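Trucos de taller y oficina para convivir con un robot de dos brazos. Actualizado el 16 de febrero de 2018.

En Hanamis llevamos desde junio con un robot de dos brazos ayudando en la oficina y en el almacén, y me han pedido tantas veces los apuntes que al final los pongo aquí, ordenados a mi manera. ¡Me encanta este trabajo y se me va a notar! Casi todo vale también para un taller pequeño o para el cuarto de casa donde se acumulan los papeles.

## Antes de encenderlo

- Despejad el borde delantero de la mesa. Un palmo libre basta para que la pinza baje sin tropezar con la taza de nadie.
- Las hojas, de una en una y con una esquina un poco levantada. Un papel pegado al tablero es dificilísimo de coger (para nosotros también, que conste).
- Las sillas con ruedas, siempre en el mismo sitio. Una tira de cinta de carrocero en el suelo y listo.
- Los cables, por detrás y sujetos con velcro. Las bridas de plástico quedan muy monas hasta que hay que cambiar algo y toca buscar las tijeras.

## Papeles y archivo

Lo primero que automatizamos en la planta de Bernholm fueron los albaranes. Son 336 a la semana, y antes los repartía Effie Rennie a mano entre 48 bandejas. Ahora el robot los lleva del montón a la bandeja y Effie revisa los raros: los que vienen doblados, los que traen dos números, los que alguien ha firmado encima del código. Dice que le gusta más, aunque echa de menos el rato de charla que se montaba junto a las bandejas, y por eso hemos puesto la cafetera allí.

Un par de cosas que nos habría gustado saber antes:

1. Quitad las grapas. Con un clip ancho de plástico se agarra todo mucho mejor.
2. Para los post-it, una carpeta aparte. Se enganchan a todo.
3. Si la bandeja resbala, poned debajo un trozo de esa malla antideslizante de los cajones de cocina. Con 11 retales cubrimos la fila entera.
4. Limpiad las yemas de la pinza con un paño apenas húmedo y secadlas bien. Nada de limpiacristales.

## Ensayar en el ordenador

Mi parte favorita. Zixuan Feng nos montó en Flurnow, el programa de simulación que usamos, varias oficinas de mentira con su mesa, sus sillas y sus trastos, y allí se prueba cada tarea nueva antes de tocar nada de verdad. Hicimos 186 ensayos con los papeles de la mesa y cambiamos el escritorio de sitio gracias a ellos.

Lo bonito es que cualquiera puede sentarse a mirar y opinar. La gente de recepción, que nunca había abierto un programa de estos, fue la que pidió que la planta y la caja se quedaran en un extremo del tablero y los papeles delante.

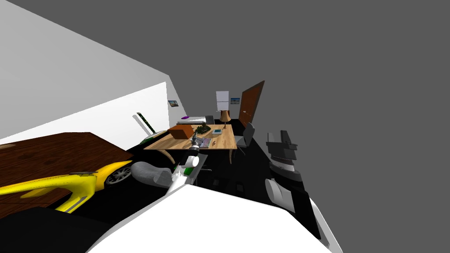

También salió de esas sesiones la costumbre de repasar el suelo y los rincones antes de cada turno. Escobas y fregonas, colgadas de un gancho; apoyadas en la pared acaban en el suelo tarde o temprano. Dos ganchos adhesivos de los gordos aguantan de sobra si antes se pasa alcohol por la pared.

## Lo que cambia para las personas

Pues bastante, y conviene hablarlo pronto. En el equipo de Yan, nuestro almacén pequeño, repartimos las horas que se liberaron entre formación y mantenimiento, y cada cual eligió. Hay quien ha aprendido a preparar tareas nuevas y quien prefiere seguir con los pedidos de siempre, y las dos cosas hacen falta.

- Dejad una libreta al lado del puesto para apuntar fallos y manías. La nuestra va por el segundo tomo.
- El botón de parada lo prueba todo el mundo el primer día, también la jefa.
- Rotad quién supervisa. Mirar una pinza toda la mañana cansa la vista y el cuello.

Para las marcas de cinta vieja en el suelo: aceite de girasol, diez minutos, rasqueta de plástico y agua con jabón.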